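Home | List archive | By thread | By date | Subscribe

Re: [olvera-stage] Anyone been to the Ruvari show yet?

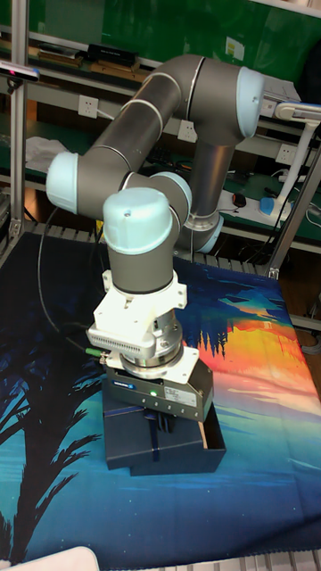

Yes! Went last night and I'm still humming the thing on my way up the stairs. To answer the question first:

> Has anyone seen the new musical at the Ruvari? My sister and I
> are thinking of going but she gets restless in anything over two
> hours, and I heard the first act drags. Is the balcony OK or
> should we pay for the floor?

It's two acts with one intermission, and the first act does take its time (there's a long dinner scene where everybody lies to everybody), but please don't let her leave early. The ferry number right after the break is worth the ticket on its own. The whole cast is singing against each other in the dark, and then the band drops out and you get just the cello. I had goosebumps!

We sat in the balcony and could hear every word. You lose a bit of the back wall from the last rows, so go for the front ones if they still have them. Seats were $55 on the floor and less upstairs. I asked at the box office and they've sold 1,115 tickets for the run so far, so I wouldn't wait.

If you saw the workshop version at Zotmont in July, know that they've cut the narrator completely. I missed her for about ten minutes and then forgot all about her. The brother has a real song now too, a quiet, mean little waltz, and it changes how you feel about him in the last scene.

Would happily go again, if anybody needs a second person for a pair of seats.

Recent messages on this list
- Leltau Players: auditions for the spring comedy
- Ride share to Zotmont?
- Looking for the ferry song sheet music
- Re: Best pre-show dinner near the Ruvari

Last updated: 17 November 2020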